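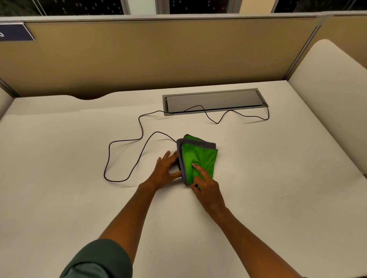
COMMUNITY NEWS

Isgate towel drive folds its way past 1,393

The Isgate towel drive wrapped up in February with 1,393 clean, folded towels ready to go out, and what a month it was! The total beats last year's by 433, and the last bundles were folded at the desks upstairs in the Dremau building, microfiber cloths included.

Microfiber was new for this year. Organizer Mared Probert added it to the wish list after the animal shelter on Kawaguchi Street asked for something thin that dries fast between baths, and people really came through (one family dropped off 58 in a single trip).

Folding them took a little practice. Bath towels stack nicely whatever you do, but a small cloth with a thick hem, like the green one with the gray border, wants to spring open again. Obaidul Barua showed the evening crew his way of doing it: fold at least twice, keep the edges together and press down hard with your fingers before you let go. By 8 p.m. there were bundles on every desk and a pretty lively argument going about whether thirds are better than halves.

"I went home and redid my whole linen closet," Probert said. "Then I brought in four more towels."

The shelter gets the first boxes, with the rest going to the Britaveo swim program and the winter guest rooms. Towels that come in late are still welcome at the front counter until 5 p.m. Please wash them first, and skip the fabric softener on microfiber.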